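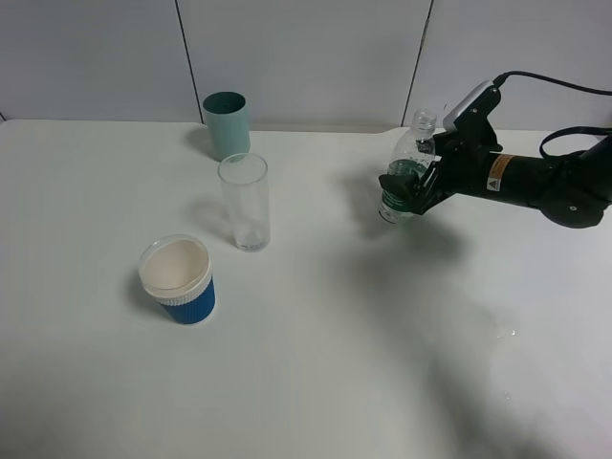
**Figure 2.** Workspace for the open-container trials, with three cups and an uncapped bottle held in the gripper.

### 4.2 Handling of liquids

The Bouzid rules treat any open container as a hazard to both equipment and staff. Under Rule 6, the operator must inspect the tabletop before each run and dry any spill – even a small one – before the arm is enabled. Cables must stay clear of the pouring path, and warning labels on the arm must remain readable (Figure 2).

At the Skusard site, Hamdy and Bielecka reviewed 100 run logs against these rules. In 11 of them, the inspection entry was missing or had been signed after the run. We therefore recommend that the control software withhold motion until the entry is complete. Fill limits for bottles are covered in Section 4.3.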